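Notes from the Lernwood Supper Club

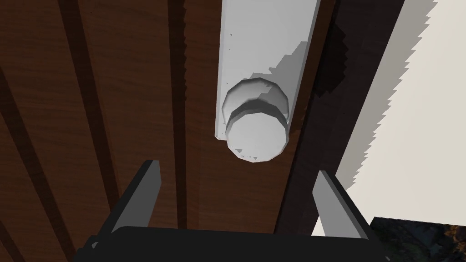
How long should pie dough rest before you roll it?

An hour in the fridge is plenty for most doughs, and overnight is fine too if you wrap it well.

I get that one in my inbox every May, right when the rhubarb comes in and everybody remembers they own a pie dish. So let's talk pie night! We had 11 people at the last one, which is a squeeze in my kitchen (two of you ate on the back steps, sorry), and we got through 9 pies. Flurina Tanner brought her rhubarb and orange again and I'd have fought someone for the last slice. Fabrice Bailly tried a savory one with leeks and a hard cheese he gets from Krajewska, the little deli past the bridge, and it was so good I've asked him to write it up for next month.

My own crust shrank. It always shrinks! Flurina thinks I stretch the dough when I lay it in the dish, and she's probably right -- she told me to lift the edges and let it drop into the corners by itself. I tried it again at home and got a much straighter rim, so I'm passing it on.

A couple of you wanted to know about the butter. I use cold unsalted, cut up small, and I stop mixing while I can still see lumps.

Next pie night starts at 6:30 p.m., same place. Bring a pie, or bring ice cream, or just come hungry. If you're baking something with nuts, put a note on it please. And whoever left the blue dish with the chipped handle -- I still have it.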